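3.2 Collecting the household demonstrations

All demonstrations were recorded in a single furnished test kitchen over the first half of October. The operator wore a pair of tracked gloves and moved the robot's arms and hands directly, so each recorded action is one the robot carried out on the real object. We kept no simulated data in this part of the set. The control software was Pumance, which sends hand poses to the robot and writes the joint readings, the commands and the camera images to one log.

Each episode covers one short task with a fixed text instruction, such as "take the plate from the rack" or "pick up the cup." The operator started and stopped the log with a foot pedal. If an object was dropped outside the robot's reach, the episode was closed and marked as failed, and the objects were put back by hand before the next one. Failed episodes stay in the release under their own tag but were not used to train the policies in Section 4.

The views used for training come from the head and from the wrists (Figure 2). The head view covers the work area and is the one the operator watched while driving the robot. The wrist views were not shown to the operator at all.
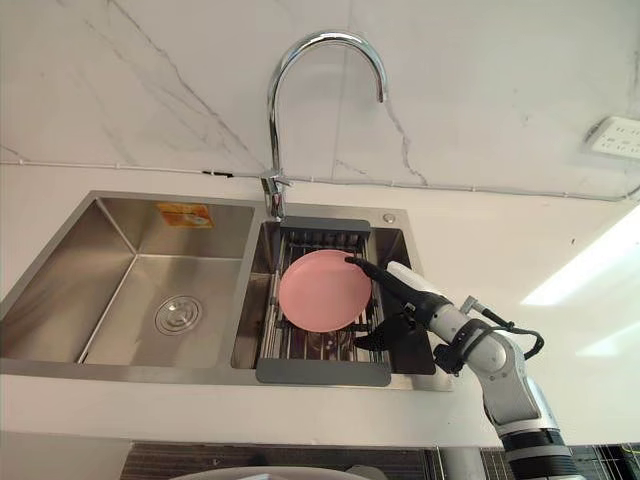
Dish handling made up the largest share of the tasks, and it was also where early policies failed most often. Flat dishes are hard for a hand with thick fingers, which must get under or over a low rim before it can close. For the rack tasks we asked operators to approach a plate from the side, as with the pink plate on the steel rods over the right basin, where one black finger reaches across the top of the dish. Brushed steel and chrome also give strong highlights in the head view. We left these in, and did not adjust the lighting between episodes, as a kitchen in use will have the same problem.

Operators were told to move at a steady pace and to avoid long pauses near the object. Pauses were a real trouble in our pilot set. A policy trained on them would stop above the object and stay there, often until the time limit ran out. We therefore cut any stretch longer than two seconds in which no joint moved, and joined the two ends only if the hand pose matched on both sides. Episodes that needed more than three such cuts were dropped.

After this step the set held 2350 episodes. A second pass removed those with missing wrist images or a broken clock signal, leaving 2000. Of these, 1453 were marked as successful by the operator and confirmed by a second reader, Jong-dae Kwak, who had not taken part in the recording.

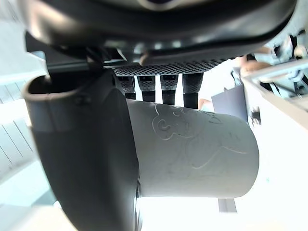
The success mark is a plain yes or no. We tried a five-step score at first, but two readers given the same episodes often disagreed by a step or more, and the extra detail did not help training. Where the operator and the second reader differed on the yes or no mark, the episode was counted as failed. The final marks were frozen on 2019-10-13, and all results in this paper use that version.

Images were stored at the full rate of the cameras and thinned later. We matched each image to the closest joint reading in time and threw out pairs more than 20 milliseconds apart. The three views were then cropped to a common size. No color correction was applied, and no part of the hand was masked out.

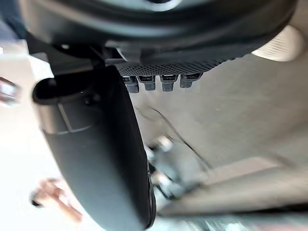 Masking was considered because the hand takes up much of every wrist image. The housing fills the upper part of the view, and a curved finger can run all the way down to the bottom edge, leaving a pale surface and a few blurred objects for the policy to work from. In a small trial on 905 episodes, however, blacking out the hand made grasping worse. We think the policy uses the position of the fingers in the image as a check on the joint readings, which drift slightly over a long session. The unmasked images were kept for all later runs.

Figure 2. Views from the household set. Top: head camera during a rack task. Middle and bottom: wrist cameras.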